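Flerklow changes the working day at its household goods service

Flerklow, which packs household items for online shops, started in December to prepare robots for part of the sorting work. The company says that no one from its staff of 839 will lose the job, but many tasks will become different. 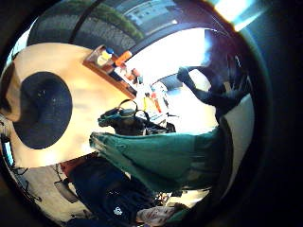 Most of the training is done by former packers. They work in a normal room, and the robots must learn to handle the same mix that customers order. Bottles with yellow and orange colors stand close together on a small wooden shelf by the window, and such groups are difficult for a machine to separate. Last month the team recorded 2536 movements.

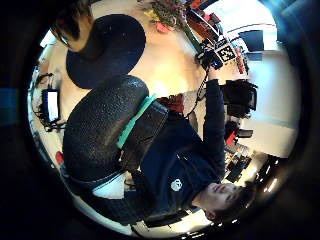
Kerttu Honkanen packed boxes for nine years before she moved to the new team. "My back is better, but my wrist is more tired," she says. The recording device is held in the hand, with a black-and-white marker card on it and a thin cable that goes down along the arm. The union has asked for longer breaks, and an answer is expected on Monday.

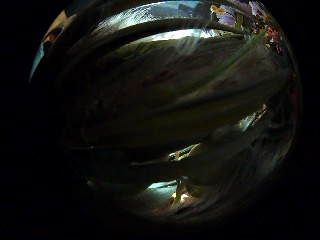 Dark, curved fingers seen from very close.

Su-chen Cheng, the shift leader, wants that every packer can try the new work before spring.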